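Velden Computer Recycling and Refurbishing
Frequently Asked Questions

Last updated August 5, 2026

What do you accept?

Desktop computers, laptops, monitors, printers, keyboards, mice, cables, power supplies and loose parts such as memory and graphics cards. Machines do not have to work. We do not take televisions, microwaves, smoke detectors or anything with a leaking battery.

Where do I drop things off?

The Hasdale depot is at 1665 Pangaribuan Road. Use the side entrance and follow the signs to the intake counter. Please do not leave equipment outside the gate when we are closed.

Is there a charge?

Most items are free. Flat-screen monitors are free for households, up to six per visit. Older tube monitors cost $6 each. Businesses bringing in more than 100 items should ask for a quote first.

Do I need an appointment?

Not for a normal car load. If you are coming with a van or trailer, book a slot by phone so the loading bay is clear.

What happens to the data on my drive?

Every hard drive and solid state drive is removed and logged by serial number. Drives that pass testing are wiped and reused. The rest are shredded on site. You can ask for a certificate at the counter, but you must ask on the day you drop off. We can't match a drive to its owner later.

Can I keep my drive?

Yes. Take it out before you come, or ask at intake and we will remove it for you. Drives soldered to the main board can't be removed this way.

Should I leave other parts in place?

Please do. A desktop with its cooler, memory and power supply still fitted is much more likely to be sold again as a working computer. If you have already taken parts out, put them in a bag and tape it to the case.

Do you sell refurbished computers?

Yes, at the front counter and through the Trorketti online store. Stock changes often and we don't hold items. All desktops and laptops come with a 100-day return period. Printers are sold as is.

Which operating system do they come with?

Laptops and desktops sold at the counter have Linux installed. Some models are also offered with Windows for an extra fee, shown on the price tag.

Can schools and charities get free machines?

We gave out 627 computers last year under the grant plan. The next round opened in July. Forms are at the counter, and questions go to Sutrisno Lumbantobing, who handles the grants.

Can you repair my computer?

No. We only work on equipment that has been given to us.

I dropped something off by mistake. Can I get it back?

Call the depot the same day with your intake slip number. Once an item has left the intake shelves, we can't return it.

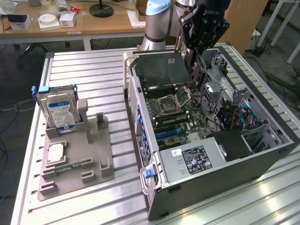
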